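접수: 2020년 7월 15일
제품: Skono 평가 모듈 (Siliņa 양식 사용)
소속: Somidcombe 지점 인사 담당
상태: 진행 중 → 일부 해결
제목: 중간 평가지에 예전 직무 항목이 뜨고, 코멘트가 저장이 안 돼요

안녕하세요, 또 저예요. 지난번 결재선 건은 잘 쓰고 있습니다, 감사해요! 이번엔 조금 큰 건이라 제가 확인한 걸 순서대로 다 적어 둘게요. 길어도 끝까지 읽어 주시면 좋겠어요. 중간에 적힌 내용이 뒤에서 뒤집히기도 하거든요(제가 한 번 헛다리를 짚었어요).

## 증상

중간 평가 기간이라 어제 저녁에 평가지를 전 직원한테 일괄 발송했어요. 아침에 출근했더니 메일함이 난리더라고요. 크게 보면 이렇게 갈려요.

- 평가지의 '담당 업무' 칸에 지금 하는 일 말고 부서 개편 전에 하던 일이 적혀 있음
- 자기평가 코멘트를 길게 쓰고 '임시 저장'을 누르면 저장됐다고 나오는데, 다시 들어가면 빈칸임
- 가중치 합계가 100이 안 되는 사람이 있음 (오류 표시는 안 뜨고 제출 버튼만 회색)

첫 번째가 제일 곤란해요. 평가지는 본인이 맡은 일을 얼마나 알고 있는지부터 적게 되어 있는데, 정작 거기 적힌 업무가 자기 일이 아니면 직원 입장에서는 황당하잖아요. 한 분은 "저 아직도 창고 재고 담당인가요?" 하고 물으셨어요. 봄에 교육 쪽으로 옮기신 분이에요. 제가 다 민망했습니다.

## 환경

- 인사 원장은 Braditz에서 관리하고, Skono가 밤마다 받아 옵니다
- 평가 양식은 Siliņa 기본형을 복사해서 저희가 문구만 고친 거예요. 계산식은 손 안 댔어요
- 브라우저는 크롬, 엣지 둘 다 해 봤고 결과 같음
- 권한: 저는 지점 관리자, 전체 관리자는 Antigoni Karras 님

## 제가 해 본 것

일단 제 평가지부터 열어 봤어요. 저는 개편 때 소속이 안 바뀌어서 그런지 멀쩡해요. 그래서 소속이 바뀐 분 것을 관리자 화면으로 열었더니 바로 재현되더라고요.

그다음에 Braditz에서 그분 인사 카드를 봤는데 직무 코드는 새 걸로 잘 들어가 있어요. 직무기술서도 새 거고요. 그러니까 원장은 맞는데 Skono로 넘어온 게 옛날 거예요. 처음엔 밤에 도는 동기화가 실패한 줄 알고 수동으로 한 번 더 돌렸습니다. 로그에는 성공이라고 나오고, 평가지는 그대로예요.

브라우저 캐시도 지워 보고, 시크릿 창으로도 열어 보고, 로그아웃했다가 다시 들어가도 보고... 늘 하는 건 다 했어요. 변화 없음.

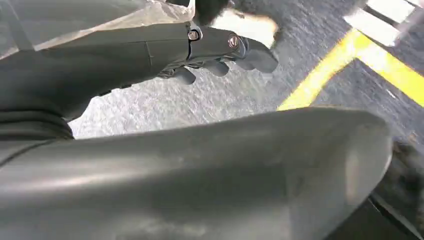

회색 바닥 위로 뻗은 로봇 손

점심 먹고 나서 명단을 엑셀로 뽑아서 개편 명단이랑 맞춰 봤어요. 예전 업무가 뜨는 사람이 81명이고, 전부 개편 때 직무 코드가 바뀐 분들이에요. 반대로 소속 이름만 바뀌고 코드가 그대로인 분들은 정상입니다. 이건 꽤 확실한 단서 같아서 굵게 적어 둘게요. **직무 코드가 바뀐 사람만 이상합니다.**

코멘트 건은 따로 봤어요. 짧게 쓰면 저장이 잘 되는데 길게 쓰면 날아가요. 메모장에 글자 수를 세어 가며 조금씩 늘려 봤더니 700자를 넘기는 순간부터 그래요. 딱 700자는 저장이 되고요. 화면에는 글자 수 제한 안내가 어디에도 없고, 초록색으로 '저장되었습니다'가 뜨니까 다들 믿고 창을 닫으신 거죠. 정성껏 쓰신 분일수록 손해를 보는 구조라서 이건 정말 빨리 고쳐 주셨으면 해요ㅠㅠ

## 지원팀 1차 답변 (Vangelis Drakos 님)

> 상세히 적어 주셔서 감사합니다. 동기화는 정상이고, 받아 온 값도 저희 쪽 원본 테이블에서는 새 직무로 확인됩니다. 평가지가 만들어질 때 어느 시점의 직무를 읽는지 확인이 필요해 보여요. 양식 설정의 '기준일' 항목을 캡처해 주실 수 있을까요? 코멘트 건은 개발팀에 별도로 넘겼습니다.

기준일이요? 그런 게 있는 줄도 몰랐어요. 양식 설정에 들어가서 한참 찾았는데, '고급' 탭을 펼치고 또 '표시 안 함 항목 보기'를 눌러야 나오더라고요. 캡처는 티켓에 첨부했고, 내용은 글로도 적을게요.

- 기준일 방식: 양식 최초 생성일
- 직무 변경 시 다시 읽기: 꺼짐
- 가중치 묶음: 직무 코드별

양식 최초 생성일이면 개편보다 한참 전이에요. Siliņa 기본형을 복사했을 때가 겨울이었으니까요. 그럼 개편 이후에 옮긴 분들은 전부 옛날 직무로 뜨는 게 당연하네요.

## 헛다리 기록

여기서 제가 좀 성급했어요. 기준일 방식을 '발송일'로 바꾸고 저장하면 끝날 줄 알았거든요. 바꾸고 나서 아까 그 교육 담당 분 평가지를 열었는데, 그대로예요. 또 창고 재고예요.

그래서 혹시 동기화를 다시 돌려야 하나 싶어서 돌렸고, 그래도 그대로고, 다음엔 그분 것만 '평가지 초기화'를 눌렀어요. 그랬더니 담당 업무는 새 걸로 바뀌었는데 본인이 써 둔 자기평가까지 같이 지워졌습니다. 네, 제가 지웠어요. 바로 전화드려서 사과했고, 다행히 본인이 워드에 따로 써 두셨대요. 초기화 확인 창에 '작성한 내용이 삭제됩니다' 한 줄만 넣어 주시면 안 될까요? 지금은 '초기화하시겠습니까?'만 나와요.

이 이후로는 아무것도 안 누르고 답변을 기다렸어요. 나머지 분들한테는 "작성은 잠시 멈추고, 쓰신 내용은 꼭 따로 복사해 두세요"라고 메일을 돌렸습니다.

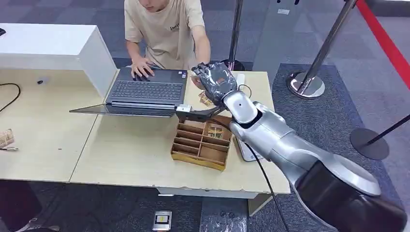 ## 지원팀 2차 답변

Vangelis 님이 전화를 주셔서 화면 공유로 같이 봤어요. 들은 내용을 제가 이해한 대로 적습니다. 틀린 데 있으면 고쳐 주세요.

이미 발송된 평가지는 발송 순간에 내용이 고정된대요. 양식 설정을 바꿔도 새로 발송하는 것부터 적용되고, 이미 나간 건 '재생성'을 해야 한답니다. 초기화랑 재생성이 다른 거예요! 초기화는 싹 비우는 거고, 재생성은 작성한 답변을 두고 직무 관련 칸만 다시 읽는 거래요. 그런데 재생성 버튼은 지점 관리자한테는 안 보여요. 제가 못 찾은 게 당연하더라고요.

가중치 합계 문제도 같은 뿌리였어요. 가중치는 새 직무 코드로 계산하는데 항목은 옛날 직무 걸로 뜨니까, 짝이 안 맞는 항목의 가중치가 빠져서 100이 안 되는 거래요. 그러니까 재생성하면 같이 풀린다고 하셨어요.

정리하면 이렇게 하기로 했습니다.

1. 전체 관리자 권한으로 2명만 먼저 재생성해 본다 (자기평가를 쓴 사람, 안 쓴 사람)
2. 작성 내용이 남아 있는지, 가중치 합계가 맞는지 본인에게 확인받는다
3. 이상 없으면 대상자 전체를 돌린다
4. 재생성이 끝나면 직원들에게 작성 재개 메일을 보낸다

Antigoni 님이 오후 회의 끝나고 권한을 잠깐 열어 주셨어요. 시험 삼아 돌린 건 둘 다 잘 됐습니다. 담당 업무가 지금 일로 바뀌고, 써 둔 글도 남아 있고, 합계도 100이에요. 바로 본인들한테 물어봤더니 괜찮다고 하셨고요.

전체 재생성은 목록에서 골라서 한 번에 누르면 되는데, 한꺼번에 다 고르니까 화면이 멈춰서 부서별로 나눠 돌렸어요. 그렇게 했는데도 3명이 안 바뀌더라고요. 이분들은 자기평가를 벌써 '제출'까지 해 버린 경우였어요. 제출된 건 잠겨서 재생성 대상에서 조용히 빠진대요. (왜 조용히요? 목록에 표시라도 해 주시면 좋겠어요.) 팀장님들께 반려를 부탁드려서 잠금을 풀고 다시 돌렸고, 지금은 다 정상이에요.

그리고 곁가지인데, 재생성한 분들한테 '새 평가지가 도착했습니다' 알림 메일이 자동으로 한 번씩 또 나갔어요. 이거 끄는 옵션이 있었나요? 처음부터 다시 써야 하는 줄 알고 놀라서 연락하신 분들이 꽤 계셨어요. 제가 보내려던 안내 메일보다 자동 알림이 먼저 가 버려서 설명이 꼬였습니다.

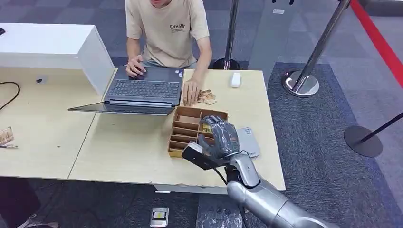

## 아직 안 끝난 것

코멘트 저장 건은 열어 둘게요. 개발팀에서는 서버 쪽 칸 길이 제한이 맞고, 화면에서 막거나 경고를 띄웠어야 하는데 빠졌다고 답을 주셨어요. 길이를 늘려 주실 수 있는지, 아니면 글자 수 표시만 붙는 건지 알려 주세요. 저희는 늘려 주시는 쪽을 바라요. 평가 면담 때 팀장님들이 이 코멘트를 보면서 이야기하시는데, 짧게 끊어 쓰라고 하면 결국 다들 "맡은 업무를 성실히 수행함"만 쓰시거든요. 그건 저도 읽기 싫어요.

당장은 이렇게 쓰고 있습니다.

- 긴 코멘트는 워드에 쓰고 첨부 파일로 올리기
- 코멘트 칸에는 '첨부 참조'와 요약만 적기
- 저장하고 나서 반드시 나갔다 들어와서 눈으로 확인하기

첨부는 팀장 화면에서도 잘 열려요. 모바일 앱에서는 안 열리는데 이건 원래 그런 건지 모르겠네요. 급하지 않으니 나중에 알려 주셔도 돼요.

이미 날아간 글은 복구가 되나요? 본문이 서버까지 아예 안 간 건지, 갔다가 잘린 건지에 따라 다를 것 같아서요. 혹시 일부라도 남아 있으면 받아 볼 수 있을까요? 못 살리면 못 살린다고 그냥 말씀해 주세요, 그게 직원분들께 안내하기도 편해요.

## 요청 사항 모음

본문에 흩어져 있어서 다시 모았어요.

- 기준일 항목을 고급 탭 말고 발송 화면에서 보이게
- 초기화 확인 창에 삭제 경고 문구
- 재생성 때 제외된 사람 표시
- 재생성 알림 메일 끄기
- 가중치 합계가 안 맞을 때 이유 표시 (회색 버튼만 보고는 몰라요)

9월에 직무기술서를 또 한 번 손볼 예정이에요. 그때도 코드가 바뀌는 분들이 나올 텐데, 기준일을 '발송일'로 두고 '직무 변경 시 다시 읽기'를 켜 두면 되는 건지 미리 확인 부탁드려요. 켜면 면담 중간에 항목이 갑자기 바뀌는 일은 없나요? 그것도 무섭네요.

## 추가 메모 (Antigoni 님 확인 후)

Antigoni 님이 하반기 양식은 복사본을 쓰지 말고 새로 만들자고 하셨어요. 복사하면 최초 생성일까지 같이 따라온다고요. 저는 복사한 날로 찍히는 줄 알았거든요. 도움말에는 이 내용이 없던데 제가 못 찾은 거면 링크 좀 부탁드려요.

첫 번째와 세 번째 증상은 해결로 처리해 주셔도 됩니다. 코멘트 건 답변은 이 티켓에 이어서 달아 주세요. 새 번호로 나뉘면 제가 또 못 찾아요!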